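Godeck Worktables: Frequently Asked Questions

What sizes do the tabletops come in?
There are two. The Ulby is 54 inches long and suits one person doing small assembly or sorting. The Buckley is longer and deeper and is meant for two people, or for one person who likes to leave a job laid out overnight. Both come in the same brown finish. We stopped making the gray one.

How much weight can a table hold?
The Buckley is rated for up to 840 pounds, spread evenly. If you plan to bolt something down, put a metal plate under it and keep the bolts over the frame where you can. A heavy load on a small foot will mark the surface.

Can I drill into the top?
Yes. Drill from above with a sharp bit and a scrap board clamped underneath. Holes you drill yourself don't void the frame warranty, but we can't replace a top that has been drilled.

How should I set up the table for small parts?
Keep the middle of the table clear and do the work there. Put small parts in open containers near where your hands will be, so you aren't reaching across the job for each one. A white container makes small metal pieces easier to find than a dark one does. 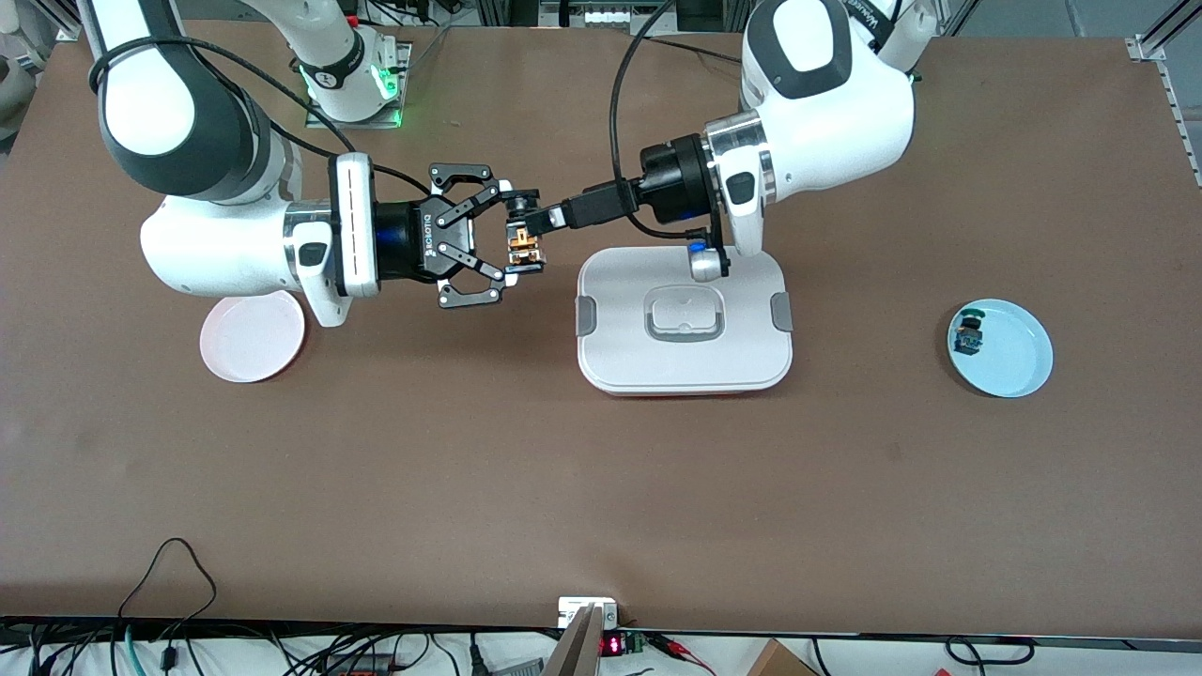 Tools that you pick up all day can go on the side of your stronger hand. Everything else can live on a shelf or in a drawer. Cables are best brought in from overhead or along the back - a cord lying across the front edge will catch on sleeves.

How do I clean the surface?
Use a damp cloth and a little dish soap, then dry it. Wipe up oil the same day. Please don't use acetone or scouring pads on the finish.

The top has a scratch. Can it be fixed?
Light scratches can be hidden with the Dovum touch-up kit, sold in brown only. Deep gouges need a new top, and you can order one without the frame.

Do the tables arrive assembled?
No. The legs and crossbars are packed flat and the top ships separately, sometimes a day later. You will need a 9/16 wrench and a second person to lift the top into place.

What does delivery cost?
Freight is a flat $110 per table to a street address with a loading dock or driveway. Inside delivery is extra. Kieran Fahy in our shipping office can give you a price if you have stairs or an elevator to deal with.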